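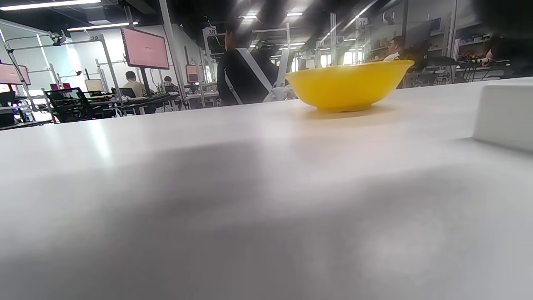
FOR IMMEDIATE RELEASE

Rieger opens shared tabletop workshop, launches Wasadex tableware line from same floor

PREDTON, October 2020 - Rieger, the small housewares maker, has opened its new shared workshop to outside designers and repair people, and is using the same room to bring out Wasadex, a line of everyday bowls and kitchen containers. Both are open for business now. Orders and bench bookings through the Rieger office, details at the end.

The room is one big open floor. White tables, white wall shelving, desks at the back for the people who do drawings and paperwork. No walls between the benches and the desks - that was argued over for months and the open plan won. Members get a bench, a shelf and use of the common tables in the middle.

"We wanted one room where you can put a bowl down on a plain table and look at it properly," said Girish Kaushik, who runs the workshop. "Before this we were carrying samples up and down stairs. Things got chipped. People lost lids."

Membership is 93 dollars a month, bench included. Shelf space beyond the first shelf is extra. There are 28 benches, more than half taken at time of writing. Short bookings possible if a bench is free, ask.

About Wasadex

Wasadex is a plain line, meant for daily use. Wide shallow bowls with a flared rim and small foot, in a strong yellow and four quieter colors. Clear containers for dry goods. White bottles for oil or dish soap, sold without labels so buyers can mark there own. Everything is sold by the piece. No boxed sets for now, retailers did ask, maybe next year.

The yellow was the hard one. Early glazes came out either mustardy or too close to green, and the whole first run from May was sold off as seconds. The present color was settled over the summer, under the same ceiling lights the workshop has today, then checked again by a kitchen window.

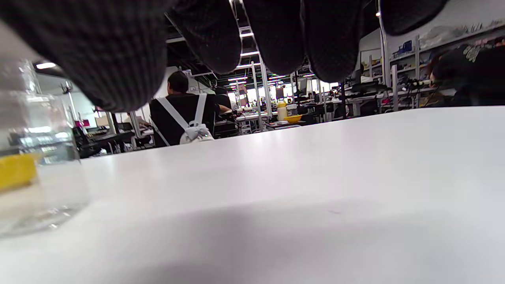

Members are asked not to handle anything off the sample shelf that isn't theirs. Wash-up happens at the end of the day, not in between, so please dont leave cups with the samples.

Ludger Kleinschmidt, design lead for Wasadex, said the foot ring took longer than the rest of the bowl put together. "Too small and it tips when you scrape out the last of the soup. Too big and it won't stack. We kept going back and forth. The one we have now is a bit smaller then I drew it, and I've stopped complaining."

First production run is 1,454 pieces across all colors, bowls and containers together. Clekik is handling deliveries to shops. Shops already on the Clekik list do not need to sign up again, just add Wasadex to the standing order. Minimum order for new shops is 60 pieces, mixed colors fine.

Seconds will be sold at the workshop door while they last. Small glaze marks, uneven rims, nothing cracked. Cash or card. Bring your own bag or newspaper for wrapping - we run out fast.

Visiting

Visits by appointment, small groups only, masks on inside. Ask for Girish. Parking is behind the building, enter by the side door as the front one is for deliveries. Coats and bags can come in with you, but keep them off the white tables please. The tops scratch easily.

Press samples: one bowl and one container per outlet, to be returned unless agreed otherwise. State color preference, yellow goes out first and may be a wait. High-res product photos on request.

About Rieger

Rieger makes and sells housewares for kitchen and table, and rents bench space in its Predton workshop.

Contact

Girish Kaushik, workshop and bench bookings
Ludger Kleinschmidt, Wasadex product questions
Rieger press office, Predton

- ENDS -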